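Skaralton Community Repair Centre — Frequently Asked Questions

Do I need to book?
Yes. Bookings for each month open on the 20th and are limited to one household item per visit.
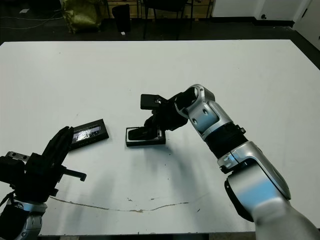

White table, Skaralton centre.

What does it cost?
Assessment is free. Members pay $5 toward parts; all others pay $17. Cheques are not accepted.

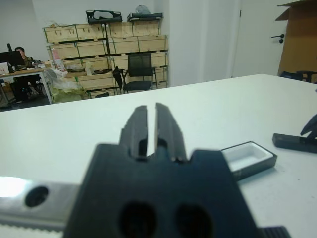 Fees are payable at the front counter and are not refunded once parts have been ordered.

How should I prepare my item?
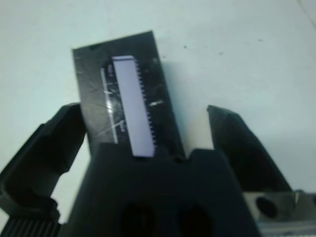 Items must be clean and unplugged, with all cords included. Please leave labels and loose parts in place. Light scratches and scuffs, as on the black plate shown, need not be polished out — they do not affect assessment.

Enquiries: Hongmei Xue, Programme Coordinator.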